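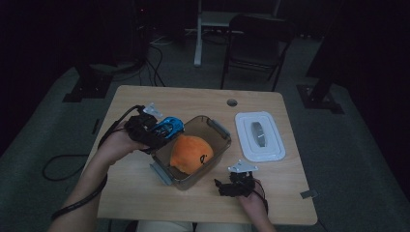

Re: Storing dahlia tubers over winter
November 7, 2018

On Sep 30, a list member in Genetstead wrote:
> First frost is coming and I have two rows of dahlias to lift. Last year
> I packed them in dry peat in the garage and lost nearly all of them.
> Shriveled like old carrots. What is everybody else using?

Sorry for the slow answer, I was up to my elbows in mud for most of October!

I gave up on peat a while back. Mine go in slightly damp vermiculite now, in plastic tubs with the lids left cracked open, down in the cellar where it stays in the low forties. Shriveling means too dry, so I'd blame the peat before the garage (although a garage that swings up and down all winter doesn't help either). If they start looking wrinkly in January, a light misting usually brings them back.

I also stopped dividing in fall. The eyes are so hard to see then, and I was throwing away perfectly good pieces - in spring they pop right out and even I can't miss them.

The folks over at the Jerkley garden club wrap each clump in plastic wrap and swear by it. I tried that on two clumps of my orange pompons and one rotted, so make of that what you will. I probably didn't let it dry long enough first.

Anyone going to the tuber swap in Celtitthorpe this spring? I'll have way too many of the orange ones and would love to trade for something dark red.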